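Drerkel Home Forums > Around the House > Tables and Worktops

Topic: Best way to look after a hardworking tabletop?

hirkthorpe_hannah
Posted 2018-01-02

Hello everybody, and I hope you all had a lovely holiday! I've been reading along here since November and I finally have a question of my own. We have one big table that does absolutely everything in our house – breakfast, homework, bill paying, my sewing, my husband's model kits – and I'd like to start the year by being kinder to it. My sister swears by a wax polish, my mother-in-law says soap and water and nothing else, and the lady at the hardware store sold me a bottle of Jullow table oil that I'm now too nervous to open. What do you all use, and how often?

plainsoap
My vote goes to your mother-in-law! A few drops of dish soap in a bowl of warm water, a soft cloth wrung out well, and then a dry towel right behind it. I've kept my grandmother's table going that way for years and I love the look of it, little dents and all.

The only thing I'd add is to go easy on anything that sprays. I used a lemon polish for one winter and ended up with a cloudy film that took me the better part of a weekend to get off.

Setsuko Sugawara
Welcome, Hannah! I hope you don't mind a long answer, as I do tend to go on about this subject. My own worktable is where everything lands in our house too, and I went through all the same bottles before I settled down. What helped me most was thinking about what the table does all day before I thought about what to put on it. Mine gets tools and hard plastic parts set down on it far more than it gets plates, so a pretty shine was never going to last.
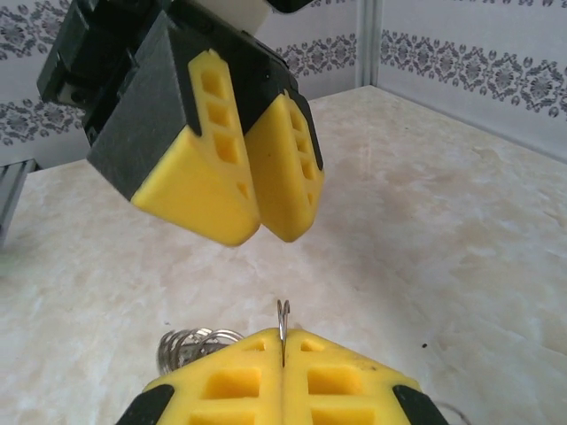
So my routine is a plain one. I clear one end at a time (if I try to do the whole thing I get distracted and start sorting drawers), wipe it down with a damp cloth, dry it, and leave it alone overnight. Twice a year I do a thin coat of oil, and I mean thin – you should be rubbing it off almost as soon as you've put it on. My first try was much too generous and my sleeves stuck to it for days!

I also keep a big felt mat rolled up in the corner for the really rough jobs. Mine is from Lill and cost 50 dollars, which made me wince, but I'd buy it again tomorrow.

oldmillroad
I have to disagree with you on the oil, Setsuko, though I always enjoy your posts. If Hannah's table already has a varnish on it, oil will just sit there and collect crumbs. She needs to find out what finish she has before she puts anything on it. Try a drop of water underneath, where it won't show, and see if it beads up.

And 50 dollars for a mat! An old wool blanket folded in half does the same job.

Setsuko Sugawara
Fair point about the varnish, and I should have said so. Mine has a polished, cream marble-look top, so please don't anybody go oiling a varnished table on my account. I'll stand by the mat, though. A blanket slides all over the place and catches every little screw you drop.

plainsoap
I'm with Setsuko on blankets. I lost an earring back in one and found it with my foot.

hirkthorpe_hannah
You are all so kind! I did the water drop test under the far end and it beaded right up, so the Jullow bottle is going back to the store with the receipt. Soap and water it is, and I may ask for one of those felt mats for my birthday. Does anybody know if they come in a size for a long table, or would I need two?

oldmillroad
Two, I'd think. That's 100 dollars. I have a spare blanket if you want it.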